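The woman who runs the Terareo collection programme has a rule about visitors: they have to do ten garments before they ask her anything. I did four and asked anyway. My thumb hurt.

Terareo pays people to fold, hang, wipe and tidy in their own homes while holding a gripper in one hand. The recordings are used to teach a robot arm the same chores. She has been at it for two years, and before that she spent six running a remote-control set-up in Mendoza, where operators steered a pair of arms from a desk and watched the result on a screen. I had come expecting a sales pitch for the new method. She began with the old one.

"Remote control was honest in one way," she said. "If the arm couldn't reach, you couldn't reach. You didn't get a demonstration of something the robot had no hope of doing." The trouble was speed. A good operator took 30 minutes to get through a basket that a bored teenager would finish in five, and by the end of a shift the work was sloppy. "You could see it in the sleeves."

With the hand-held tool the person is standing over the cloth, and the pace is nearer to normal. I asked whether that meant the data was better. She pulled a face.

"It means there's more of it. People in this business say 'better' when they mean 'more', and I've done it myself in meetings."

The batch she was working through that afternoon had 439 recordings in it, all clothing. She had thrown out 30 of them before lunch. In several the wearer had pinched a collar, lost it, and tucked it in with the free hand so quickly that the first checker missed it. A robot with two grippers has nothing like a free hand, so what it would learn from that is anybody's guess. She would like fewer recordings and stricter ones. Her employer would like 400 usable ones a week from each town, and the employer is winning.

I put it to her that folding shirts has been the favourite trick of robot demonstrations for a long time and that I have yet to meet anyone whose shirts are folded by a robot. She didn't argue. Last March she took an arm trained on her own data to Festport, the trade show, and it folded the same grey T-shirt all day to steady applause. At four o'clock a visitor handed over his jumper. The arm picked it up by one cuff and held it there.

"He was very nice about it," she said. "He asked if it was thinking."

She blames the shirt they had practised on, and the table, which was white and flat and had nothing else on it. The programme moved into bedrooms after that – real ones, with soft surfaces, odd light and whatever clothes the household owns. Whether this will cure the problem she doesn't know. I pressed her for a figure, any figure, for how well the newest version copes in a home it has not been shown, and she said there was one and that she didn't trust it enough to give it to me. 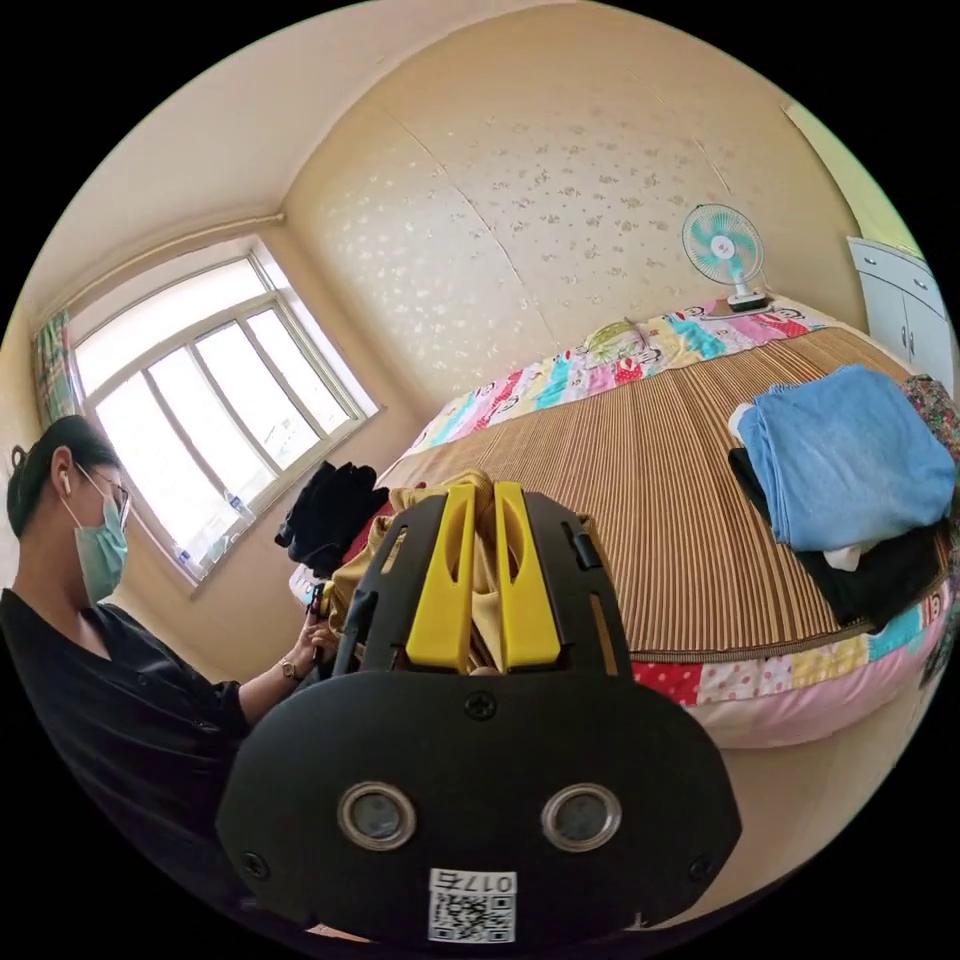

"Cloth is horrible," she went on. "A cup is the same cup when you pick it up again. A blouse is never the same blouse twice. You grip it an inch further along and everything below your fingers does something else." Her instructions to new collectors used to run to several pages on where to grip. Now they fit on a card: go slowly into the pinch, don't rescue it with the other hand, and if you make a mess, leave the mess in and start the next fold from there. The last line is the one people ignore. They are embarrassed by a bad fold and stop to do it again.

There is also the matter of privacy. Recording goes on in places where people sleep, and the firm's answer is a separate tool called Foto, which is meant to blur faces before anybody sees the footage. She rates it as decent on faces and poor on everything else. Letters on a shelf go straight through. She asks collectors to clear paperwork first, and checks, and still finds some.

I asked what she would do with the budget if it were hers. Spend half of it on going back to the same homes with a working arm, she said, and filming what goes wrong. At present the recordings go one way. The people who spend hours showing the machine how to fold rarely find out if it learned anything, and she thinks they'd spot the faults faster than the engineers.

Does she own a robot that folds? "No. I own a chair," she said. "Everything goes on the chair."

She made me do the other six garments before I left. Two were rejected.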